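Progress report to the Rullis Fund
Project: Bimanual manipulation of household appliances (Jedbridge group, Mthembu Laboratory)
Prepared by: Nokuthula Buthelezi
Date: 2 September 2018

1. Status

Work since the April report has centred on stage two, the collection of demonstrations on a rice cooker. The open-lid task was chosen as the first target. It needs a short, precise contact at one point on the lid, and small errors in arm position show up at once.

The table surface is brown paper with a grid laid out in blue tape. The grid is used by the operator to place objects between trials and is not an input to the policy. Two pale green plates stay on the table with the cooker, one to each side, so that the approach path has to be planned around other items.
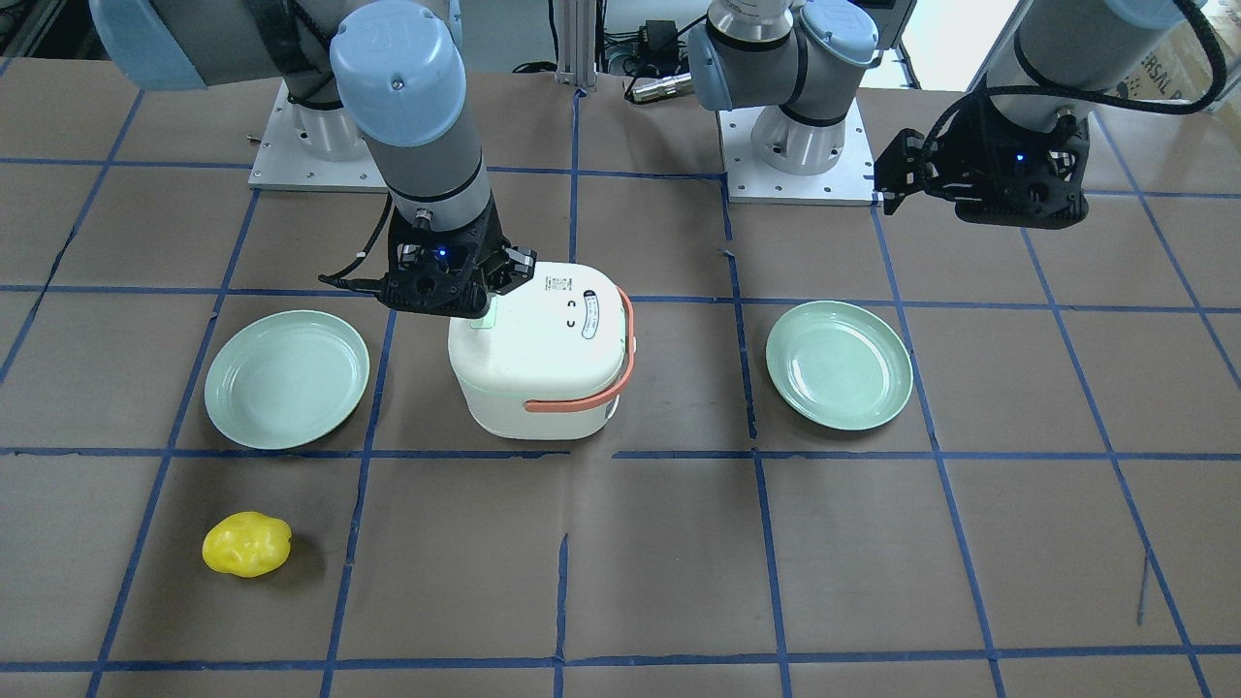

Each demonstration is recorded by teleoperation and labelled afterwards with three phases: approach, contact and release. Only one arm works on the lid. The other is commanded to a raised hold position and its joint states are logged in the same file. We had intended to drop the idle arm from the training data, but the Deline planner uses both arms for collision checks, so it has been kept.

2. Method

The policy predicts short segments of end-effector motion from camera views and joint states. Seven cooker positions are used for training and two are held back for testing. Cooker orientation is varied within 15 degrees of the nominal heading. Contact is detected from gripper motor current. The threshold was set by hand in April and has been replaced by a value fitted per gripper, which removed most of the false triggers during approach.
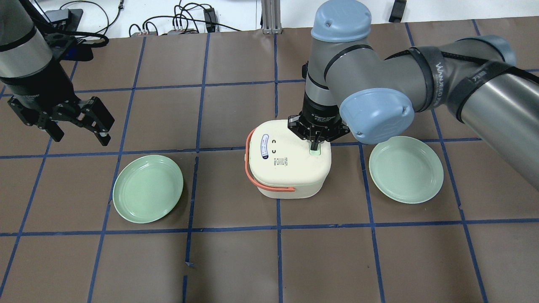

Results on the held-back positions are preliminary. The main failure is a sideways offset at the moment of contact, with the finger landing beside the latch. It is more common when the wrist hides the latch from the overhead view. Adding a second viewpoint reduced the offset, but the labelling of the contact phase differs between operators and we do not yet treat the gain as settled.

3. Issues

Camera calibration drifted over the period and 7 sessions were excluded from training. Calibration is now checked at the start of each session. Tape lines that lift or shift are re-laid when the paper is changed.

4. Next period

Relabel the contact phase to a single written standard. Repeat the held-back tests with both viewpoints. Begin lid closing. No change to the budget is requested.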